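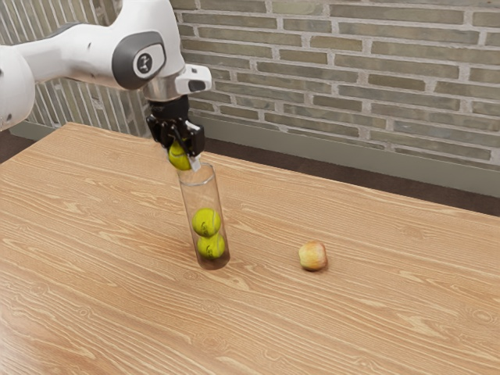

透明筒、网球和苹果

主题:回复:[追剧] Plamau 第二季要不要先补第一季

各位好,

昨天晚上本来打算早睡,结果点开列表看到这封信,又从床上爬起来把第一季的第四集翻出来重看了一遍(罪过罪过)。先把原信引在下面,后面一段一段地回,有点啰嗦,赶时间的可以直接拉到讲字幕的那部分。

> 大家好,潜水很久了,第一次发信。
> 最近在 Pladirar 上看到 Plamau 第二季的预告,很想追,可是第一季我当年只看了开头几集就放下了,剧情忘得差不多了。想请教几个问题:
> 一是能不能直接从第二季看起?预告里女主角已经不住在渡口那栋房子里了,我完全不知道中间发生了什么。
> 二是听说第一季有两个版本,电视台播的和平台上的不一样长,到底该看哪个?
> 三是中文字幕怎么样?我记得以前看的时候地名一会儿音译一会儿意译,看得我以为是两个地方。
> 还有,我特别怕那种节奏慢的剧,当初就是因为前面太闷才弃的。如果一直是那个调子,我可能就算了。
> 先谢谢各位!

欢迎冒泡!这个列表最近冷清得很,有人来问剧我太高兴了。

先说能不能直接看第二季。能看懂,但是会亏。第二季开场隔了好几年,编剧很懒(或者说很狠),几乎没有前情回顾,第一场戏就是姐妹俩在车里吵架,吵的全是第一季结尾那件事,谁把信寄出去的,谁知道了却不吭声。没看过第一季的人大概会觉得这两个人莫名其妙,为一封信至于吗。看过的人坐在那里手心都是汗!我当时把这场戏连着看了两遍,第二遍专门看妹妹,她有一句话说到一半咽回去了,第一遍我完全没注意。

所以我的建议是补,但不用全补。如果时间实在紧,看开头一集,然后跳到第四集,再看最后两集。第四集一定不要跳过,整季里我最喜欢它,全集几乎都在厨房里,父亲削土豆,母亲在打电话,两个女儿一个进一个出,什么大事都没有发生,可是到片尾你就知道这家人过不下去了。中间那几集有一条走私的支线,拍得挺热闹,可惜后来不了了之,第二季里连提都没提,我怀疑他们自己也忘了。

你说怕闷,我得老实交代,第一季前半段确实闷。我第一次看的时候也差点弃掉,是边叠衣服边看才撑过去的。Gulau 那个小镇的空镜头多得离谱,雾、船、雾、狗,再来一遍雾。后半段会快起来,第二季更快,快到有几处我嫌它赶。尤其是中间丈夫回来那条线,他进门、吃饭、走人,一集就讲完了,换作第一季的写法,光是他站在门口换鞋就能拍上好几分钟。我嘴上老抱怨雾,看第二季的时候居然有点想念雾,人真是难伺候。

再说版本。电视台当年播的是剪过的,Pladirar 上放的是长的那版,最后一集差得最多,足足多出 15 分钟。多出来的部分基本上都是姐姐在码头等船的戏,还有一段她和售票员的对话。网上有人说这段把悬念全说破了,应该看短版,我不同意。短版结尾她上没上船你根本不知道,听着挺高级,可是第二季一开始她人就在对岸了,那个悬念留着干什么呢?长版里她和售票员那几句闲聊,说票价又涨了,说对岸下雨,我觉得比后面所有的哭戏都好。当然这是我个人口味,喜欢留白的朋友尽管来骂我。

顺便说一句,Matić 那边(就是制作公司)在第二季换了配乐的路子,开头那段手风琴没有了,换成弦乐。我到现在都没习惯。以前手风琴一响,我家猫都会走过来趴下,现在片头放完了它还在另一个屋子里。剧情上的改动我都能忍,唯独这个我想不通,哪怕片尾留一小段也好啊。

字幕的事我要多说几句,因为我被这个坑过。

你记得没错,第一季的字幕换过人。前面几集小镇的名字直接写原文 Gulau,到了中段突然变成意译的“灰口”,再过一集又变回去。我和朋友一起看的时候,朋友一本正经地问我,她什么时候从灰口搬走的?我说她一直没搬啊。两个人对着屏幕愣了半天,最后倒回去核对才发现是一个地方。平台后来更新过一版字幕,地名统一了,人物之间的称呼也改顺了不少,至少不会再出现妹妹管姐姐叫“女士”这种怪事。新版字幕要自己去设置里选,默认跳出来的还是旧的,菜单里两个都写着“简体中文”,选靠下的那个就对了。我是试出来的,手机和电视上都一样。

不过新版也有毛病。第二集里父亲念诗的那段,旧字幕翻得虽然土,起码是押韵的,新字幕直接翻成了白话,意思准了,味道没了。还有母亲骂人的那几句,统统变成了“你真让我失望”。她的原话可比这个难听多了!懂一点原文的朋友可以把声音开大听一听,很解气。

第二季的字幕目前看下来比第一季好,只有一处让我皱眉头:姐姐在法庭外面说的那句话,字幕翻成了“我原谅你”,我反复听,总觉得更接近“我不跟你计较了”。这两句话差得可太远了,整个结局的走向都跟着变。列表里如果有懂的人,麻烦帮我听一下,在第三集 38 分钟那里,她戴着帽子站在台阶上。我把这句放给家里人听,家里人说你是不是闲的。

至于会不会有第三季,上个月有人在列表里问过,我当时回得太乐观了,在这里收回一半。到 5 月为止我没有看到任何正式的消息,只看到 Pladirar 的页面上把“完结”两个字拿掉了,然后过几天又加上了,也不知道是手滑还是在吵架。按我的私心,拍到第二季就可以停了。最后那个镜头,姐妹俩隔着一张桌子各吃各的面,谁也没抬头,我看完坐了很久没有去关电视。再往下拍,无非是让她们和好,或者让她们再吵一架,两样我都不太想看。可是真要拍了,我肯定头一个去看,这话我也先放在这里。

对了,如果你补的时候觉得第一季前面还是闷,可以试试晚上看,关灯,不要开倍速。我试过开倍速看那些空镜头,船跑得像快艇一样,气氛全完了,笑得我妈以为我在看喜剧。也别在吃饭的时候看第四集,削土豆那段很影响胃口,具体为什么我不讲。

另外上次有人在列表里发过一张人物关系表,我找了半天没找到那封信,好像标题写的是别的剧。谁手里还有的话请再发一次吧,最好把舅舅那一家也补进去,第二季里舅舅的戏份突然多了起来,我看到一半才想起来他就是第一季修船的那位。胡子一刮完全认不出来!

看完了记得回来说一声你站姐姐还是站妹妹。我先表态,我站妈妈。

一个晚上不睡觉的老列表成员

又及:回信的时候请把引文删短一点,上回那串讨论片头的信,我在手机上往下划了好久才看到新写的一行字,写的是“同意”。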